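Trudon (suturing kit)

Trudon is a practice kit for robotic suturing, made by the company Jindis and sold to teaching hospitals and research laboratories. It consists of a pair of curved-jaw grippers, a holder for the tissue pad, a small close-range camera and the control software Ilta. The kit is meant to be mounted on an arm the buyer already owns. It is not approved for use on patients.

History

Jindis began the work under the name Tu, which is still found in some file names of the software. The first version could place a stitch but could not tie it, and the user had to finish every knot by hand. Knot tying was added in the second version, together with a new jaw shape. Sales began in February with a series of 50 kits.

Operation

The user marks the cut on a screen, and Ilta proposes the places of the stitches. Each stitch is tied separately, so that one bad knot can be removed without opening the others. The software records up to 1000 stitches before the memory must be emptied -- older records can be moved to an ordinary computer. In the usual exercise, a cut in a pad is closed with braided thread, and the jaws work very near to the last knot. 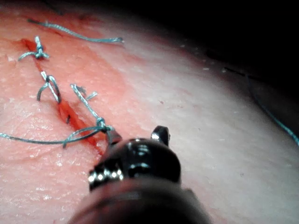
Tove Nørgaard finds the knots even enough for teaching but the setup too slow, and would like the software to remember the position of the pad from one lesson to the next. Jindis has answered that this function is planned.

Versions and parts

The present model has the number 2801. It is delivered with 16 pads and two spare jaws. Thread is not included. The jaws of the first version do not fit the present holder -- owners of the older kit can exchange the whole gripper for a reduced price.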